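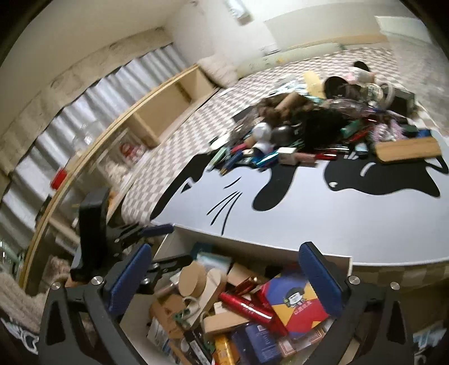

According to Vasylyna Bilyk, a mixed box is what you get when you stop deciding and keep packing, and she would like the term retired from the literature. We have kept it, over her objection, because our households used it (also "the misc box," "the everything box," and in one case "Gary"). The boxes in the Wancombe sample were full of things that had failed to be anything else.

Figure 1. A mixed storage box with part of the remaining pile on the table behind it. Playing cards, a red tube, two round kraft-paper boxes and a small circuit board share the box. Markers, pens and small cartons are among the items still on the table.

4.2 What goes into the mixed box

We asked each of 56 households to clear one table of small belongings into boxes, using any system they liked. Most began with a system. Pens went with pens, cards went with games, and anything with a wire on it went in a bag by the door. The systems held up well for the first stretch of work and then fell apart, usually over a single object. In one home it was a plastic hinge. In another it was a candle shaped like a pear, which the owner moved between "decor" and "kitchen" 3 times before putting it in with the batteries.

After that first awkward object, sorting sped up a good deal. We call this the slide. During the slide, people judged items almost entirely by shape and size. Tubes were laid across whatever was already in the box. Flat cartons went down the sides. Small packets were pushed into gaps, and participants took visible pride in a good gap. Several told us they were "nearly done" at this stage, a claim we learned to leave out of our scheduling.

Rigid packaging gave the most trouble. A small carton takes up the same room whether or not there is anything in it, and our participants were slow to open one and find out. Round boxes were worse. They roll, they tip against each other, and they leave a wedge of space that fits nothing anyone owns. Even so, nice boxes were almost never thrown away. The reason given was that they might be useful for putting things in – this from people standing in front of a table of things they could not find a place for.

Electronic parts were another matter. Loose circuit boards were kept by every household that had one, including those that could not say what the board came from. Ackroyd calls this the insurance motive. We would call it fear, but his phrase reads better in a grant report.

4.3 The pile that stays behind

Filling a box did not clear a table. The leftover pile usually held two kinds of thing: large soft items, which people put off because they "squash down later," and very small ones, which people put off because there were so many. Pens and lip balms were the usual offenders. Both kinds tended to drift toward the far side of the table, out of reach, where they could be regarded as a problem for the afternoon.

We tried a simple change in the final month of the study, April. Participants in the Gilura group packed the soft items first, as a bottom layer, and dropped the small things into a mug or pouch before boxing them. They left fewer items on the table than the others did. They also complained more, and two of them asked for the mug back.

We use cookies to improve your reading experience. By continuing to browse you agree to our cookie policy. Accept all | Manage settings

None of this tells us whether the boxes were ever opened again. Undeck, the follow-up survey, put that question to the same households and got 10 replies. One was a request for a larger box.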